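The Dralov jar goes back on show

2019-09-24

I got an email on Friday that made me put my lunch down. The Dralov jar, the one with the two-tailed thing floating in it that I've been going on about since I started this page, is coming out of storage at the Berisha collection in Tirkovton! It hasn't been seen by the public in 60 years, and I'd pretty much given up on it.
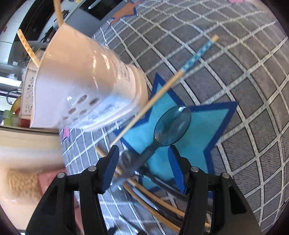
The jar is number 1475 in the old ledger, where somebody wrote "water child, bought from a fisherman" and nothing else (thanks for that, whoever you were). Hrvoje Ionescu has been working through the ledger since August and found the jar two shelves away from where it was supposed to be, behind a crate of bird skulls. He told me the wax seal is still good and the fluid is the color of weak tea.

Now, what is it? I've always leaned toward a skate, cut and dried into shape the way sailors used to do it, then dropped in spirits later by a dealer who wanted a better price. Nataša Petkov thinks I'm wrong and that there's a real animal under there, maybe a salamander that grew badly. She's asked for an X-ray, and a lab called Salutico has agreed to do it before the opening. We have a bet on, and I'm not saying how much.

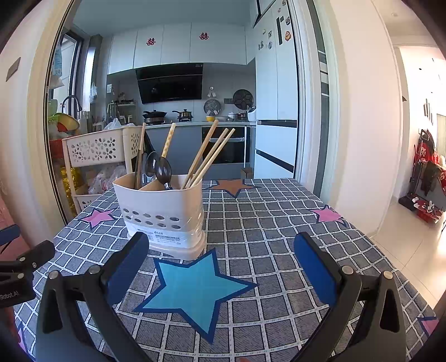 Chopsticks in their holder on the table.

The room only fits a few people at once, so book ahead if you're coming from out of town. The collection has more than 4000 pieces and most of them are still in boxes, so I'm hoping this is the first of many. I'll post the X-ray as soon as Nataša sends it over, even if she wins.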